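Notebook, Jillik project (council minutes index)
March, started 9.40 am

Carrying on from the last entry. The Trarkley minutes are all in the folder now, including the two special meetings that were missing. The clerk's office sent them as scanned PDFs, so the search doesn't pick them up yet. I ran text recognition over both and the first came out fine. The second has a column of votes down the right-hand side that ended up mixed into the motion text. Retyped that page by hand.

Main job today was the motions on the staff complaints policy. It first came to council as a late item, was deferred, went to the governance working group, and came back under a different title. Anyone searching the old title will find the deferral and nothing after it. I've added a cross-reference field to the index so the two titles point to each other. It's a text field for now. If we get many more of these it should be a proper link.
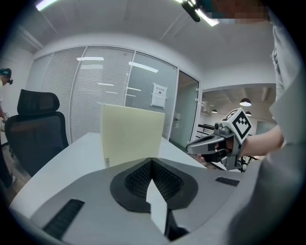

Votes on the complaints policy

The recorded vote was 6 to 5 on the amendment, then carried on the voices for the main motion. No division was called the second time, so there is no list of names for it. I had entered the amendment vote against both motions, which was wrong, and have fixed it. Colleagues who took a copy of the spreadsheet before lunch should throw it out and take a fresh one.

The amendment is the part people will look up. The original draft sent all staff complaints to the general manager. The amendment sends complaints about councillors or a councillor's office to an outside reviewer instead. The minutes only say "clause 14 as amended" and don't print the clause. It's in the attachments to the agenda, which are a separate download and not in our folder. Have asked for them. Until they arrive the entry should say "text not sighted".

Also: clause numbers shifted between the draft and the adopted version. What was 13 in the draft is 14 in the adopted policy. I've put both in the notes column with the draft number in brackets.

Sabbagh comparison

Sabbagh Council has a similar policy and publishes a yearly table of complaints received, by type and by whether they were resolved. Trarkley doesn't publish one. The question came up twice in public question time, and the answer both times was that the figures are held internally. I've indexed both answers under "reporting" as well as under "complaints", which is where a resident would probably look second.

Don't compare the two councils on numbers in anything we put out. Sabbagh counts a complaint when it is lodged. The one Trarkley figure we have, from an answer to a councillor's written question, counts matters closed. They aren't the same thing and a reader would take them as if they were.
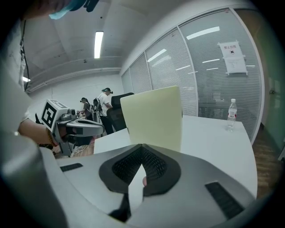
The paper set of minutes needs sorting to match the index, by ward and then by meeting. At present it is in the order it was donated, with Plurkard Ward split over two boxes and several planning items filed under general business. I made a start on Plurkard and got through the first box. The dividers we have are dark green and the marker doesn't show on them. Something pale and thin would be better, like the cream-yellow board the gripper is holding upright in the photo, and taller than the minutes so that the ward name can go along the top where it's readable from above. Will price some card. Until then the loose slips stay in, so please leave them where they are even if they look like rubbish.

One page in that box belongs to Sabbagh. Put in an envelope and labelled. It has a councillor's handwriting in the margin and I haven't scanned it, as I don't know if the margin notes count as part of the record.

Search terms

Tested the index with words a resident might type. "Bullying" returned nothing, although the policy covers it, as the minutes only ever say "inappropriate conduct". Added a list of plain-language terms that map to the council's own wording:

bullying: inappropriate conduct
harassment: inappropriate conduct, code of conduct matter
pay-out: settlement, confidential item
closed meeting: in camera, confidential session
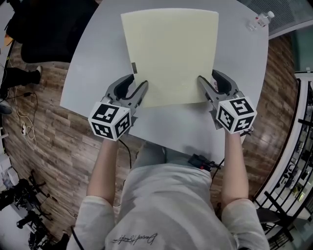

The last one needs care. Trarkley changed from "in camera" to "confidential session" partway through the set, and for a few meetings used both in the same document. Mapping both catches them all, but it also brings up the standard paragraph at the top of each agenda that explains when a meeting can be closed. I've excluded that paragraph by its opening words. It works on everything tested so far. If they reword it the results will fill up again, so check after the next set comes in.

To do

Chase the agenda attachments (clause 14 text).
Rerun the recognition on the second special meeting with the vote column masked, and check it against what I typed.
Second Plurkard box.
Ask the clerk whether margin notes can be copied.
Add date ranges for the ward boundaries. Two streets moved out of Plurkard and the older entries still have them there, which is correct for the time but confusing.

Stopped 4.15 pm. Backup done, copy on the shared drive.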